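Prerkunton coffee week moves to October, adds home brewing room

PRERKUNTON - The town's coffee week is moving to October this year and will run for seven days instead of four, organizers said. Early list has 14 cafes and roasters signed up, up from nine last time.

The change comes after last spring's event ran into road work on the main street, which cut foot traffic and left two cafes without parking the whole time. Several owners asked for a fall date. The town signed off on the permit last month.

Pruvico, the roaster on the old rail lot, will host the opening night again. Flores is back too, with its bakery counter open until 9 p.m. instead of the usual 6. A shuttle will run between the two - free, every half hour, no reservations.

Last year 1,089 tasting passes were sold and the organizers are planning for nearly 2,000 this time. Passes cover one small drink at each stop. Price stays the same. Kids under 12 don't need one but they also don't get the coffee.

New this year is a home brewing room at the Stedenari building, second floor, open every afternoon. Short classes on grinding, water and pour-over, plus a table for people who want to swap gear they no longer use. Glass drippers, kettles, hand grinders and scales are all fine. No electric machines over 20 pounds, the stairs are narow.

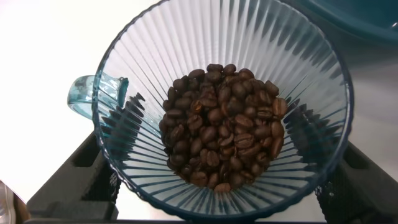
Parking and street closures

The block in front of Stedenari will be closed to cars from noon to 8 p.m. during the event. Residents with driveways on the block can get a windshield tag at town hall, bring something with your address on it. The lot behind the libary stays open and is free after 5.

Buses will use the detour from last winter, with the stop moved one block east.

Cafes that still want in have until the end of the month to send the form. Late forms go on a waiting list. Passes go on sale at Pruvico and Flores once the final map is printed, and a few will be held back for the door.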